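Opportunities > Paid participants > Home chores study, Stitville

Tarkolari is looking for 13 more people in and near Stitville who would like to be paid for doing their ordinary housework, a little more slowly than usual and with a gripper in each hand. We are gathering examples for Hirker, our learning system, and what it needs most just now is bedrooms: blankets to straighten, clothes to fold, beds of every size and color.
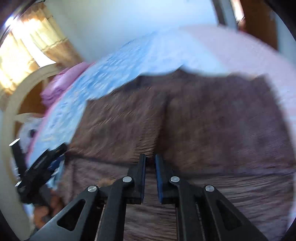 Open jaws over a blanket, bedroom session

You don't need any background in robots. Murali Amin, who runs our home sessions, will come by first, show you how to squeeze and let go, and stay for as long as you'd like the company (he is very patient, and happy to go over it all again!). After that you work on your own, at your own pace, for 3 weeks. We ask for 200 short recordings in that time, and we pay $800 when they are in. Clumsy tries count too, so please don't throw them away.

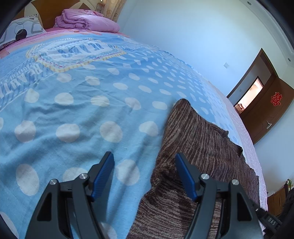

Knitted garment on a polka-dot sheet, gripper open

Please don't buy anything new or tidy up specially for us. We would so much rather have the sheets and sweaters you live with every day. You should be 18 or over, and everyone who shares your home needs to be comfortable with recording.

To apply, write to Murali at the Nair Street office by Sat 18 November and tell us a bit about your home and which chores you do most.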